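Ein Tablett genügt
Ein Meinungsbeitrag von Ayana Hadgu
05.01.2020

Im Oktober habe ich in diesem Blog geschrieben, dass ich keine vollen Tische mehr mag. Darauf kamen 223 Kommentare, und viele davon waren ärgerlich. Eine Leserin meinte, ich hätte wohl nie richtig Besuch gehabt. Ein anderer Leser schrieb nur ein Wort: geizig. Ich habe lange überlegt, ob ich antworten soll. Jetzt möchte ich es tun, und zwar ausführlich, denn ich glaube, dass ich beim ersten Mal zu kurz war.

Zuerst muss ich sagen, woher ich komme. In der Familie meiner Mutter war ein Tisch mit freien Stellen eine Schande. Wenn Besuch kam, wurde alles hingestellt: Brot, Linsen, Eier, gekochtes Gemüse, später Kaffee und das Süße dazu, oft schon alles gleichzeitig. Wer einen Teller leer gegessen hatte, bekam ihn wieder gefüllt, auch gegen seinen Willen. Das war Liebe, und ich will darüber nichts Schlechtes sagen. Ich habe diese Liebe mitgenommen, als ich vor 18 Jahren nach Deutschland gezogen bin, und ich habe sie lange genau so weitergegeben.

Nur hat sich mein Leben geändert und der Tisch nicht. Meine Gäste kommen heute zu zweit oder zu dritt. Sie kommen nach der Arbeit, haben oft schon etwas gegessen und möchten reden. Trotzdem habe ich jedes Mal gekocht, als ob eine Hochzeit wäre. Am Abend standen die Schüsseln so dicht, dass man kein Glas mehr abstellen konnte. Gesprochen wurde hauptsächlich über das Essen: ob es zu scharf ist, ob man noch etwas nimmt, warum man nichts mehr nimmt. Am nächsten Tag habe ich die Reste gegessen und am dritten Tag habe ich sie weggeworfen.

Mein Vorschlag ist also sehr klein. Man stellt ein flaches Tablett auf den Tisch, legt wenige Dinge hinein und lässt den übrigen Platz in Ruhe. Wenn das Tablett leer ist, kann man es wieder füllen. Mehr ist es nicht, und ich verstehe immer noch nicht ganz, warum das so viele Menschen beleidigt.

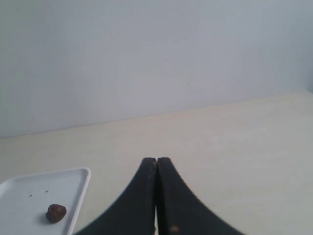 Weißes Tablett auf hellem Tisch.

Der häufigste Einwand war: Das sieht arm aus. Ich nehme diesen Einwand ernst, weil er bei mir selbst am stärksten war. Wenn in einem großen Tablett ein einziges kleines, dunkles Stück liegt, denkt man automatisch, dass die anderen schon weg sind und man zu spät gekommen ist. Man traut sich nicht, es zu nehmen. Im Deutschen gibt es dafür das schöne Wort «Anstandsstück», das ich erst hier gelernt habe. In meiner Muttersprache kenne ich kein solches Wort, vielleicht weil bei uns immer nachgelegt wurde und das letzte Stück gar nicht existierte.

Aber schauen wir einmal, was die Augen machen. Bei einer vollen Platte sehe ich eine Menge. Ich sehe nicht, ob die Olive grün oder violett ist, ob die Pflaume eine Falte hat, ob die Marone glänzt. Ich greife hinein und bin mit dem Kopf schon beim nächsten Bissen. Ein einzelnes Stück auf Weiß sehe ich dagegen genau. Ich bemerke, dass es fast rund ist und dass sein Braun einen roten Ton hat. Das klingt vielleicht übertrieben für etwas, was man in einer halben Minute gegessen hat. Ich finde, eine halbe Minute Aufmerksamkeit ist schon viel, verglichen mit der Art, wie ich früher gegessen habe.

Zum Tablett selbst wurde ich mehrmals gefragt, ob es ein besonderes sein muss. Nein. Ich habe lange eines vom Haushaltswarengeschäft Dralta benutzt, mit Blumen am Rand, und es hat auch funktioniert. Weiß ist mir heute lieber, aber das ist Geschmack. Wichtig finde ich nur, dass es flach ist. In einer tiefen Schüssel verschwinden wenige Dinge am Boden, und dann hat der Leser recht, der mich geizig nennt: Man muss hineinschauen wie in einen Brunnen.

Auch die Farbe des Tisches spielt eine Rolle. Ich hatte früher einen sehr dunklen, 230 Zentimeter lang, ein Stück für eine Großfamilie. Auf diesem Tisch sah ein kleines Tablett wirklich verloren aus. Auf Creme oder Beige vor einer grauen Wand ist es anders. Die Fläche daneben wirkt dann ruhig, man hat nicht das Gefühl, dass dort etwas fehlt. Ich behaupte nicht, dass man sich deswegen neue Möbel kaufen soll. Ein helles Tischtuch tut den gleichen Dienst, und man kann es waschen.

Jetzt komme ich zu einem Punkt, bei dem ich strenger bin als die meisten meiner Leser, nämlich zum Besteck. Wer wenig auf den Tisch stellt, soll auch wenig Werkzeug dazulegen. Für kleine runde Sachen braucht man keine Gabel, kein Messer und keine Vorlegezange. Im Lokal Lirkard, in dem ich früher jeden Monat mit Kolleginnen war, gab es zu allem eine eigene kleine Zange. Wir haben mehr Zeit mit dem Suchen der richtigen Zange verbracht als mit dem Essen, und am Ende haben alle die Finger genommen. 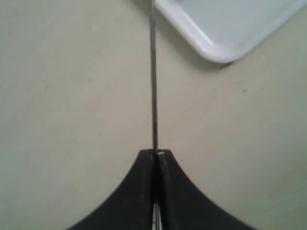

Ein dünner Spieß aus Metall ist für mich die beste Lösung. Er nimmt fast keinen Platz weg. Man muss mit ihm ein bisschen zielen, und dadurch isst man langsamer, ohne dass es jemand von einem verlangt. Holzspieße habe ich auch probiert. Sie sind billig und man kann sie überall kaufen, doch nach dem Abend wirft man sie weg, und manchmal bleibt ein Splitter im Mund. Metall wird abgewaschen und kommt zurück in die Schublade. Bei Kindern wäre ich vorsichtig, für sie lege ich kleine Löffel hin, mit stumpfem Rand.

Ich weiß, dass diese Meinung auch etwas Bequemes hat. Es ist leicht, über wenig auf dem Tisch zu schreiben, wenn der Kühlschrank voll ist. Eine Leserin aus Poreo hat mir das sehr höflich erklärt. Ihre Großmutter habe nach schweren Jahren nie wieder eine leere Stelle auf dem Tisch sehen wollen, und sie selbst könne das nicht einfach ablegen, nur weil es jetzt modern sei. Darauf habe ich keine gute Antwort. Bei dieser Großmutter würde ich essen, was sie mir gibt, und ich würde kein Wort über Tabletts sagen. Ein Gast hat nicht die Aufgabe, den Tisch seiner Gastgeberin zu verbessern.

Ich rede also von meinem eigenen Tisch und von den Tischen der Menschen, die so müde vom Kochen sind, wie ich es war. Es gibt davon mehr, als man glaubt. Eine Bekannte lädt seit Jahren niemanden mehr ein, weil sie meint, unter vier Gängen geht es nicht. Das finde ich wirklich traurig. Was hat der Besuch davon, wenn er gar nicht kommen darf? Eine Dattel, ein Glas Tee und eine Stunde Zeit wären ein Besuch gewesen.

Die praktische Seite will ich auch erwähnen, obwohl sie weniger edel ist. Seit ich so decke, räume ich nach dem Besuch vielleicht zehn Minuten auf. Früher war ich um Mitternacht noch in der Küche und habe mich über meine Gäste geärgert, die nichts dafür konnten. Im letzten Winter habe ich die großen Platten in einen Karton gepackt und in den Keller gebracht. Zwei davon habe ich für meine Mutter wieder heraufgeholt, als sie zu Besuch war.

Sie hat sich mein Tablett übrigens lange angesehen und dann gefragt, wann das Essen kommt. Ich habe gekocht, für sechs Personen, und wir waren zu zweit. Bei ihr mache ich es weiterhin so. Bei allen anderen bleibe ich bei meiner Meinung, auch nach den Kommentaren vom Oktober.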